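Teaching two arms to fill a tray: a talk with Eetu Räsänen

Eetu Räsänen has spent most of the past year thinking about sandwiches. He leads a small manipulation group at Loronitz, where a pair of robot arms is learning to put together snack orders from a table of ordinary groceries. The group's first results came out in January, in a short report written with Kauko Peltonen and Jarmo Vuorinen. We met in a meeting room down the hall from the lab and talked for most of an afternoon.

The report is about a narrow question. When a robot learns a task by copying recorded human demonstrations, does it help to collect more of them, or to collect them differently? Räsänen's group had a budget of operator hours and wanted to know how to spend it.

"We started the way everyone starts," he says. "One person sits down, gets good at driving the arms, and records the same order over and over. You get very clean data. Then you move a basket by the width of your hand and the policy has no idea what to do."

The first set had 200 demonstrations, nearly all recorded by Vuorinen, who by the end could finish an order without a pause. Räsänen describes those recordings as smooth and, for training purposes, a little too smooth. Vuorinen almost never missed a grasp, so there was almost nothing in the data about what to do after a miss.

"The robot would close its fingers on air and carry on to the tray with nothing in them," Räsänen says. "It had never seen anyone go back."

For the second set they changed the instructions. Operators were asked to begin some recordings from a bad position, with the gripper too high or turned the wrong way, and to recover from there. The items were moved between recordings. Kauko Peltonen, who had not driven the arms before, did a good share of the work. The full collection came to 609 demonstrations.

The goods on the table were chosen to be awkward in different ways. A bottle is stiff and stands upright. A chocolate bar is small and slides. Chip bags change shape when you touch them. The item that gave the most trouble was the one with no wrapper to speak of.

"Bread is hard," Räsänen says. "If you squeeze it like a bottle you ruin it. If you are too gentle it slips and the filling comes out. And the basket is round with a raised side, so the wrist has to come in from above at the right angle or you hit the rim."
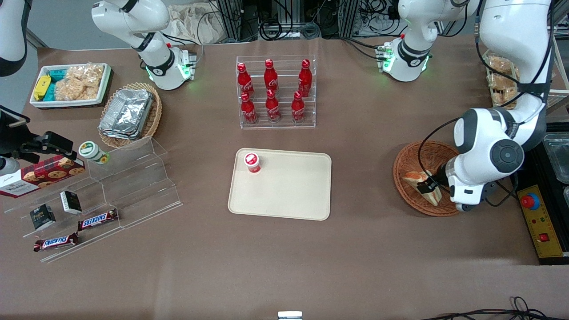

The left arm reaches into the wicker basket for a sandwich. The beige tray in the middle of the table already holds a small red-and-white cup.

The group did not use force sensing in the fingers for this study. Räsänen says that was a choice about cost, and one he would like to revisit. What the policy has is the camera views and the joint positions, and it predicts a short run of movements at a time before looking again.

To compare the two ways of collecting data fairly, they trained one policy on the first 200 demonstrations and another on 200 drawn from the later recordings, the ones with recoveries in them. Each was given 40 test orders with the items shifted from where they had been in training. The second policy finished more of them, and the difference was largest on the sandwich.

"The same amount of data, the same network, the same training time," he says. "The only thing we changed was what the operators were told to do."

Training on everything was better again, but by less than the group had expected. Räsänen is careful with this part. He points out that there was one table, one pair of arms and three operators, and that 40 orders is a small test. Pentti Väisänen, who runs the test bench and was not involved in collecting the data, did the scoring, and he was not told which policy was running.

I asked what counted as a failure. A dropped item did, Räsänen says, and so did a wrong item. A crushed sandwich was argued over for a long time. In the end Väisänen scored it on a scale from 0 to 3, where 3 meant he would eat it.

"He is not a picky man," Räsänen adds.

There are things the system still does badly. It is slow. When two packets lie against each other it sometimes takes both. The arms also rarely work at the same time, even when they could, and Räsänen thinks this comes straight from the operators, who tended to finish with one hand before starting with the other - a habit the robot copied along with everything else.

The next round of recordings begins on 14th June. Paavo Peltonen is joining the group for it, and the plan is to have the operators practice using both hands together before anything is saved. The sandwiches will stay in. Räsänen would also like to try soft fruit, though Vuorinen has asked him to wait until the floor mats arrive.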